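Jorkton Skills Laboratory: wound closure materials
Progress report to the Holari Fund
Reporting period ending 14 May 2024

1. Purpose of the grant

The grant pays for the selection, preparation and storage of tissue for closure practice, and for a written method that other teaching rooms can follow. It does not cover instruments, sutures or staff time outside the preparation room. This report covers work done since the last payment and states what remains to be done before the final one.

2. Tissue supply

Supply moved from Cleladholm to Riis in April. Cleladholm could no longer deliver chilled pieces trimmed to our thickness, and the frozen stock they offered in place of them tore at the needle entry point when the suture was pulled up. Riis delivers chilled, in sealed trays, with the cutting date on the lid. Trays are checked for temperature on arrival and moved straight to the lower shelf of the cold store.

In all, 286 pieces were received in the period. Of these, 21 were rejected at the bench, most of them for surface tears or for a fat layer that was too uneven to hold the tissue level. The rejection rate is acceptable to us. Riis has been asked to pack the thinner pieces on top, where they are less likely to be pressed out of shape in transit.

3. Preparation

Pieces are rinsed, blotted and left covered on the bench until they no longer feel stiff. Each is then pinned to a cork-faced board at the four corners. Pinning at six points was tried and dropped: it held the piece flatter but put the wound edges under more tension than trainees would meet in normal practice.

The incision is made with a fresh blade in one pass. Second passes leave a step in the wall of the cut, and the closure then gapes at that level however evenly the stitches are placed. Where a second pass cannot be avoided, the piece is set aside for knot practice only.

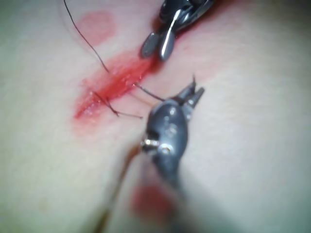
Colour and moisture at the wound matter more than we allowed for in the first draft of the method. On clean, blotted tissue the edges are easy to find and trainees place their bites at a regular distance without much care. With red fluid along the cut, the edges are harder to judge and glare from the lamp becomes a real difficulty. Both conditions are useful, and the method now treats them as two separate exercises, dry first.

The fluid is a thickened dye made up in the preparation room. The first mix ran off the surface and collected at the pins. The present mix stays near the cut for the length of a normal session, though it stains the cork and the boards must be wiped down with cold water straight afterwards. Hot water sets the stain.

4. Lighting

The overhead lamp was lowered and then raised again. At the lower setting it warmed the tissue and dried the surface, and the pieces began to curl between the pins. A matt cover over the lamp has reduced glare to some extent. A second lamp from the side is on order and will be tested in the next period.

5. Storage and disposal

Prepared pieces keep overnight if wrapped in damp gauze and boxed. After a second night the surface turns tacky and stitches drag. The method sets one night as the limit. Used tissue goes into the yellow bins and is collected under the existing contract. There were no missed collections.

6. Spending

The award is 4,000 pounds, of which 1,902 pounds has been spent. Tissue is the largest item, followed by boards and blades. The change of supplier raised the price per tray, but delivery is now included, and we do not expect to ask for more money. The side lamp will be charged to the next period.

7. Remaining work

The written method is complete apart from the sections on lighting and on the dye mix. Both depend on tests still to be done. We also need to replace the cork on the older boards, where the pin holes have opened up and no longer grip.

One matter needs a decision from the Fund. The agreement names Cleladholm as supplier. We ask that it be amended to name Riis, or to leave the supplier open, before the next claim is sent in.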